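Household Food Waste Collection in Cetton: Participation and Barriers
Project report submitted by Kumudini Debnath
August 22, 2020

1. Background

The town of Cetton introduced a separate weekly collection of household food waste in May of last year. Each of the 1,827 households in the collection area received a kitchen caddy, an outdoor bin and a printed guide. The present project examined how far residents had taken up the service and what discouraged those who had not. It was carried out as part of the second-year module in Environment and Society.

2. Method

A short questionnaire was delivered to 170 households in two neighbourhoods, Lovness and Sikach. Lovness consists mainly of houses with gardens, whereas Sikach is made up largely of flats with shared bin stores. Completed forms were returned by post or handed in at the library. Follow-up interviews were held with 17 residents, each lasting no longer than half an hour.

Answers to the open questions were read twice and grouped by theme. Each theme was given a colour, and the printed answers were marked by hand before being entered in a spreadsheet.
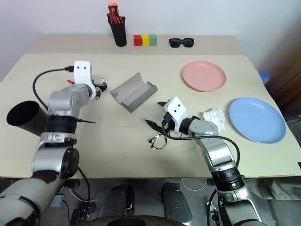 Figure 1. Marker pens in their holder on the rear shelf, with coloured cubes and sunglasses.

Where an answer touched on more than one theme, it was entered under each. Forms with no answer to the main question on use of the caddy were left out of the results.

3. Results

Of the forms returned, 44 came from households which stated that they did not use the service at all. The reason most often given was smell, followed by lack of space in the kitchen. Several residents of Sikach reported that the shared bin was kept at the far end of the yard and was difficult to reach after dark.

Residents of Lovness were more likely to compost at home and saw little need for a second system. A number of them had kept the caddy for garden use.

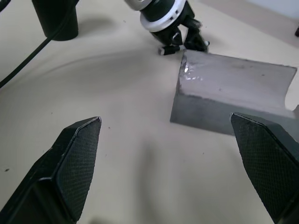
The interviews added some detail to these findings. Three residents had not understood that cooked food and bones were accepted. Two had stopped taking part when their liners ran out and did not know that more could be collected from the library without charge. One household on Tahiri Road had never received a caddy and had assumed that the service did not cover the street.

4. Limits of the study

The questionnaire was issued in English only, and residents who read other languages are likely to be under-represented. Participation was reported by residents themselves and was not checked against collection records.

5. Recommendations

The printed guide should be reissued with a clear list of accepted items. Shared bins in Sikach should be moved closer to the building entrances, and a notice stating where liners may be obtained should be fixed to each bin store. A further survey should be made once these changes have been in place for one year.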